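3 July 2021, Saturday, bench 5

Glue day again! I finally got through the last of the Ondia hide glue soak tests and I have opinions. Quick recap for anyone picking this up cold: we're trying to decide whether the Mikkelsen granules are worth the extra money for the chair repairs, or whether we stick with Ondia and just get better at mixing it.

Soaked both overnight in cold water, same jars, same shelf. The Ondia swelled up nicely but left a gritty layer at the bottom (third batch in a row, so I'm blaming the bag and not my stirring). Mikkelsen came out clear and wobbly like good jelly. Smelled better too, if that counts for anything.

Broke the maple lap joints after lunch. Best Ondia joint let go at 590 pounds, best Mikkelsen at 600. So after all that fuss we're arguing over ten pounds, ha. The wood tore on both of them before the glue line did, so I'm not sure I learned much about the glue at all. Should have cut the overlap shorter.
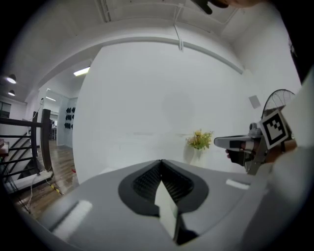
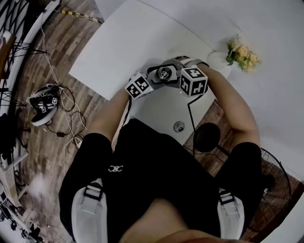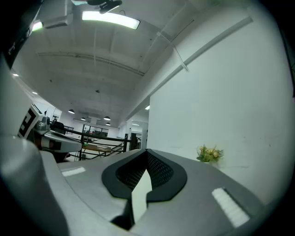
What I did notice is open time. With the Ondia I had barely enough to get a rung seated and the strap clamp on before it started to skin over, and that was with the parts warmed first. The Mikkelsen gave me a good bit longer, and for a chair with stretchers going every which way I'd take that over strength any day. Maybe a pinch of urea in the Ondia would even things up? Somebody wrote "try salt" in the back of the old book, no amounts given, thanks a lot.

The Plonosari chairs go back in September, so there's time for one more round. To do: shorter overlap, new bag of Ondia, thermometer that reads the same twice. Also the glue pot lid is missing again, check the Flositz cabinet.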